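Section 4: Setting up the clearing table for your first shared shift
Gratum table arm, Oston cafe kit

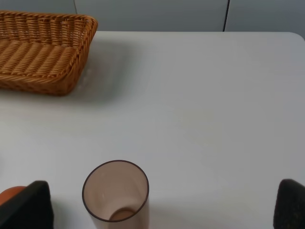 Figure 4.1 Wrist camera view of the clearing table, with a cup between the fingers and the wicker basket at upper left.

By now the arm is bolted down and you've finished the safety checks in Section 3. Now for the fun part! This section takes you through getting the table ready, teaching the arm where things go, and sharing the work with it on a normal shift. Set aside a quiet hour for it. Monday before opening suits most cafes.

What changes for your crew

The arm takes over the moving of cups from table to basket. People still greet customers, scrape plates, check for chips and decide when a basket is ready for the dish room. At our Chala site the morning crew went from walking the floor with a tray all day to looking in on the table between orders, and they got to spend that time at the counter. Kedir Birhane runs that crew, and he wrote most of the tips below.

Before you start

You will need the Stuva tablet, one basket and one cup of each kind you serve. Keep the arm's work area clear of people until step 6.

1. Wipe the table and dry it with a lint-free cloth. A plain, pale, matte top gives the wrist camera the best contrast.

2. Put the basket near the back of the table, on the left. Leave open table between it and the cups so the fingers have room to swing across.

3. On the tablet, open Places and tap Basket. Drag the outline until it follows the rim on all four sides, then tap Save.

4. Stand a cup upright within reach of the arm and tap Look. The arm moves over the cup and shows you the camera view. You want the cup's rim visible, with a finger on either side.

Note: Clear and tinted plastic cups can take a second look. If the outline flickers, turn the room lights up a little and tap Look again.

5. Set the grip. Begin at 237 on the grip scale for plastic cups and go up in small steps if the cup slips. Stop as soon as the lift is steady.

Caution: Never use a grip setting above 600 on plastic. Settings from 600 to 700 are for heavy mugs only.

6. Tap Share Mode. The arm drops to its slower speed, and people can now work at the front edge of the table.

7. Run 14 practice lifts with the whole crew there. Let everyone have a turn at pressing Pause, including the people who only work weekends.

Caution: Press Pause and wait for the steady light before you reach between the fingers or take the basket away. Empty any leftover drink by hand before a cup goes on the table.

Tips from the floor

Talk about who minds the table before the shift begins. Chala swaps every two hours, and it's worth writing the swap times on the roster.

Ask your crew where the basket should sit. They know which way they turn with full hands - you can move it as often as you like, as long as you repeat step 3.

The first week feels slow. By the second, most crews have found their own rhythm with it, and it's a great thing to watch!

If the arm stops partway through a lift, go to Section 7.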